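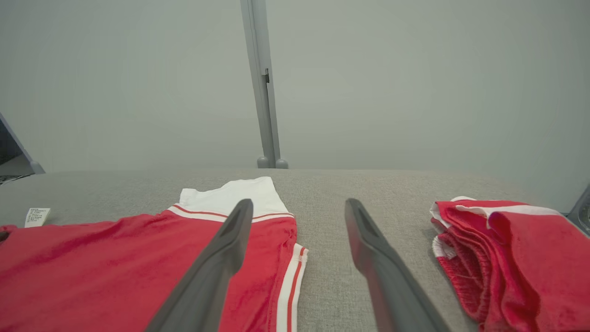
Self-publishing help: how long should an author bio be for a short story collection?

Posted in November by Urlow

I have a collection of short stories coming out as a paperback and an ebook. It is 266 pages and the stories are all set in the same fishing town. The printer wants text for the back cover and a separate author page for inside. I've written one bio of 654 words and I'm using it for everything. A friend in my writing group thinks it is too long. It covers my old job in insurance, my time living abroad, the magazines I've been in and my dogs. I don't want to lose the part about the job as two of the stories come out of it.

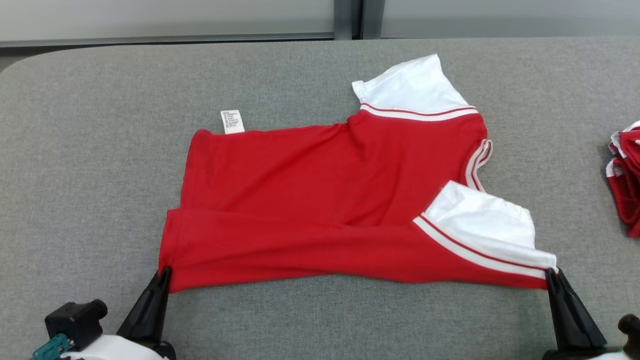

Should I write the bio in the first person or the third person?

Third person for the back cover and for anything a shop will copy. First person is fine on your own website or in a newsletter. Pick one for each place and check you haven't slipped between the two halfway down. That happens a lot when people paste bits together from old submissions.

On length, 654 words is too much for a back cover. You also need the blurb, the barcode and maybe a quote on there. I would write 2 versions:

Short one, 47 words or near it. Name, where you live, one line on the insurance job, one or two magazines. This goes on the back.

Longer one, a single page at most, for inside the book. The years abroad can go here, and the dogs if you want them.

Keep the long one you've already got in a file. Festivals and local papers sometimes ask for more, and you can cut from it.

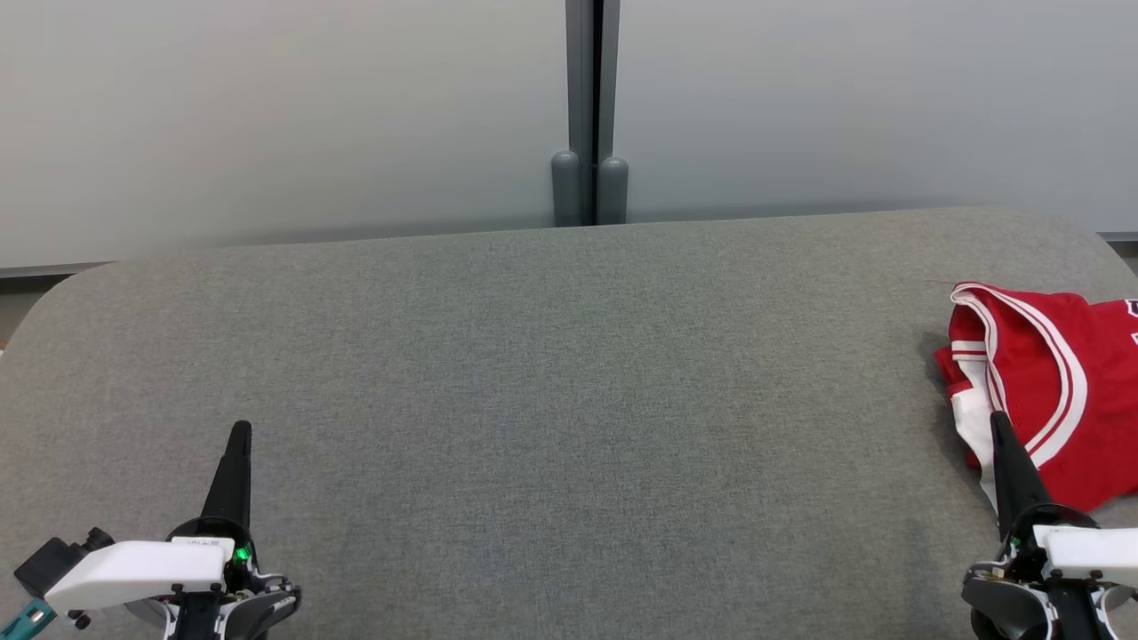 Lostier

I mostly agree with the answer before mine but I would put the inside bio at the back, after the last story. With a collection people often read a story in the shop before they buy, and a page about you at the front is one more thing to turn past. It also counts towards the free sample on an ebook.

Also list the magazines by name. "Her work has appeared in many publications" doesn't tell anyone much. Check whether any of them want a credit line for first publication. That goes on the copyright page and is a separate thing from the bio.

Posted by Manríquez

just leave the dogs in. I like knowing that sort of thing and I skip the list of prizes every time. My own is four lines and I've never had a complaint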